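23rd March

Entry for the parish water diary, Maltden station.

The rain gauge was read at the usual hour this morning and gave 31 millimeters for the past week. The board at Kirnden bridge stood at 61 centimeters, measured from the painted datum and not from the new footing. Readers of earlier volumes will recall that the two were confused for most of last June, and the figures for that month should still be treated with care.

The walk along the lower path took longer than planned. The bank is soft below the second stile and the handrail there has worked loose again. It has been entered in the defects book. The ditch on the Bellis side is clear as far as the culvert, and the water in it was moving freely, though brown. Beyond the culvert there is a mat of dead reed that will need to be raked out before the grass comes up. No frogspawn was found in the upper pool. Two clumps were found in the lower one, close to the inlet, both with some frost damage on top.

The Etberg well was dipped at noon. Depth to water was 46 decimeters, a small rise on the previous entry. The tape was wiped and dipped again with the same result. The cover is stiff and should be greased – the tin kept at the station is nearly finished and a new one has been requested.

In the afternoon the older volumes were checked against the typed summary. The summary gives 60 for one of the spring readings at Kirnden where the handwritten page plainly has 66, with a tail on the second figure that has been taken for a zero. A correction slip has been pinned in. It is the view of this diarist that the typed summary should not be cited on its own until the remaining pages have been compared, and a note to that effect will go with the quarterly return.

Wind southwest and light all day, cloud breaking toward evening. Lamps lit late. Two prints are fixed to this page.
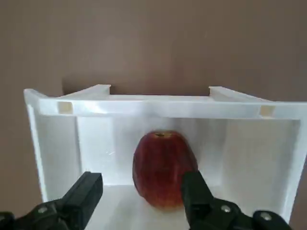
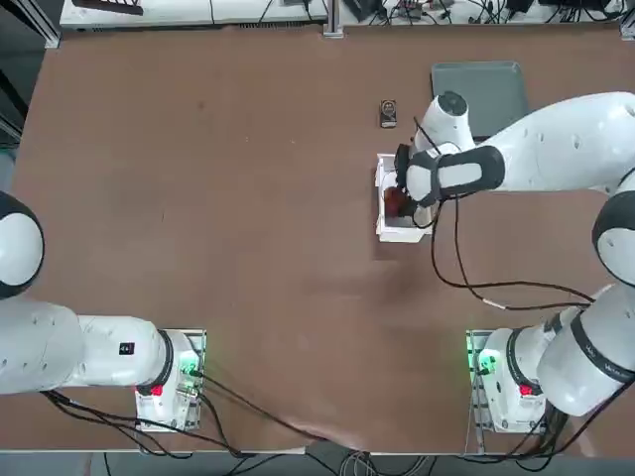
Bellis station replied by the evening post that their own copy also reads 66, that they have never trusted the summary for any spring before the bridge was rebuilt, and that their ditch rose overnight without any rain to account for it. They ask whether the sluice at Etberg was opened. It was not opened from this end.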